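November 13, 2019 – Guvdale workshop, cell 2

Morning shift finished 2,465 pieces against the plan of 3,000. The stop was 68 minutes, almost all of it for the changeover to the Metdale order. I wrote the times in the Sartori sheet, so please do not enter them again.

What I want to note is the people side. Before October the packers chose their own rhythm and talked over the bench. Now they wait for the cell and then they hurry. Two of them asked me if they can learn the teaching of positions, and I think we should say yes. The trainer from Plikevholm can come again, but we have to ask early.

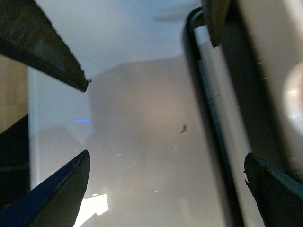

Fingertip wear should become a job for the operators, with a check at the start of each shift. They stand nearest and they notice small things before I do. The lower edge of the upper left tip is rough already, with little fibres or burrs on it, and the lower right one has a chipped outline – I would like both on the first check list.

To do: order spare tips, ask payroll about the training hours.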